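October, bench notes, glue trials cont.

Picking up where the last page stopped. Want to settle hide glue vs the Stedico liquid stuff before the chair order goes any further. 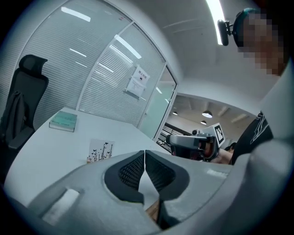

Fresh batch of hide glue soaked overnight, too thick again. Same mistake as last time, went by eye on the water and didnt weigh it. Thinned at the pot till it ran off the brush in a string and broke near the end. Good enough for test joints, not good enough to write down as a recipe. Next batch gets weighed, glue and water both, and the numbers go on the lid in pencil.

Pot thermostat is drifting. Dial says one thing, the probe says another, and they disagree more as the morning goes on. Using the probe only. If anyone else uses the pot, ignore the dial completely. Tape over it if I remember.

**Test joints**

Plain mortise and tenon, ash offcuts from the Bevden boards, all from the same plank so the grain is comparable. 9 joints total. 3 hide glue, 3 Stedico, 3 hide glue with the tenon toothed first (old toothing iron, a few light passes, nothing fancy).

- Hide, plain – closed fine, squeeze-out all round, one went together crooked and had to be knocked back apart and redone. Marked with an X on the end, don't trust it.
- Stedico – slow grab, plenty of time to fuss. Almost too much time. Walked off to answer the door and came back and it was still sliding around.
- Hide, toothed – tightest of the lot going in. Needed the mallet. Possibly starved, since the shoulders scraped most of the glue off on the way. Should have brushed the mortise as well, only did the tenon on the first one.

All in clamps till tomorrow, then out and left on the shelf over the radiator for a week. Don't load them before that. I did that in the spring and the results were garbage.

**Breaking rig**

Same lever as before, bathroom scale underneath, read it when it lets go. Crude. Scale only updates every second or so, so the peak gets missed if you lean on it too quick. Go slow, keep your eye on the display and not on the joint. Last round the plain hide joints were all over the place, and I now think half of that was me leaning too fast.

Would like a proper hanging scale. Fusero has one in the catalog, haven't asked the price.

**Surface prep**

Side question, does sanding hurt. Everybody has an opinion. Cut a few flat lap samples and did one face straight off the plane, one at 300 and one at 400 on the block. 400 is silly for a glue face, I know, just wanted the far end. Water drop test: planed face soaked it in right away, 400 face let it sit there as a bead for a good while before it went. So something is going on, burnishing or dust in the pores. Wiped the 400 face with a damp rag, let it dry, tried again, drop went in faster. Leans toward dust. Not proof of anything.

Lap samples glued with hide only, no Stedico, ran out of clamps. Do the Stedico set when the first lot comes out.

**The Räsänen chair**

Rear leg joint is the one that worries me. The old glue came out as amber crumbs, so hide glue originally, and new hide glue would bond to whatever is left in the pores. Good argument for staying with it no matter what the rig says. But the seat rail tenon is undersized, someone filed it down at some point, there's a visible gap on the cheek side. Options:

1. Veneer shim on the cheek, glue, trim to fit. Cleanest.
2. Fill with something. No.
3. New tenon let into the rail. Overkill unless the rail turns out split.

Going with 1. Ash shaving off the plane might be thick enough by itself, try that before cutting veneer. Check the rail for a split with a bright light and some alcohol wiped on – the line stays dark if there's a crack. Haven't done this yet. Do it BEFORE mixing glue.

Other thing, the front stretcher is loose in only one end. Tempting to squirt Stedico in and clamp it. Don't. Whoever takes it apart next will swear at me. Steam it, pull it, clean it, do it properly.

**To do / buy**

- weigh next glue batch
- second brush, the old one is shedding and there are bristles in at least one joint
- more paper for 300, down to the last sheet
- ask Fusero re hanging scale
- tape over pot dial
- label the shelf so the samples dont get used as kindling
- longer bar for the lever? current one flexes near the top of the range, may be eating some of the reading

Glue pot off at 5:40. Left the lid cracked a little so it won't skin over so bad. Leftover goes in the fridge, toss it if it smells.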